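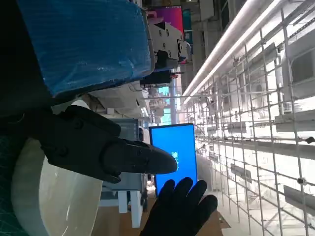
Blue screen with a bit of white text in the middle. Stop there and read it before you press anything.

Setting up a small craft table for plate painting

Quick one, I get asked this every February when the classes start up again. Takes me 30 minutes, less if the mat is already out.

What you need
A small table
Self-healing cutting mat, green or whatever you have
One plain white plate, square is easier for a first try
Ceramic paint pens (I use Vik, any will do)
Rubbing alcohol, paper towels
A screen for the pattern, if you don't work from paper

Step 1. Screen first
Stand it up where you can see it sitting down. If you get plain blue with small white text, check the cable and the input before you restart. Mine is an old Kulmont and it likes to be plugged in before the power goes on. Load the pattern. Zoom untill the border fills the height.

Step 2. Wash the plate
Dish soap, rinse, dry. Then alcohol on a paper towel, front and rim. Fingerprints are what make the paint skip. Gloves help, or hold it by the underside.

Step 3. Mat down
Flat on the table, grid side up. Wipe off old glue and crumbs. Measurement marks along the edge closest to you if you can, you'll want them for the rim.

Step 4. Plate on the mat
Right half if you're left handed, left half if you're right handed, pens go on the other side. A little crooked is fine for now.

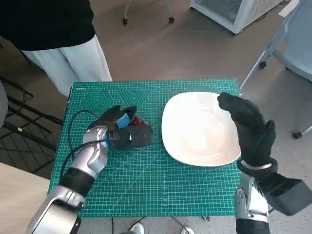
Step 5. Square it up
Line one straight side of the plate with a grid line. Rounded corners will fool you so go by the middle of the side. Then use the 45 degree guides to find the center, small pencil dot.

Step 6. Mark the rim
Pencil ticks, same spacing all the way round. Taruris sells a paper template for this. Or just count squares on the mat, its free.

Step 7. Paint
Rim first, center last. Let each color dry before the next one. Mistakes come off with a damp cotton swab if you're fast.

Baking: go by the pen label, they're all different. Plate goes in a cold oven. Leave it in there to cool too.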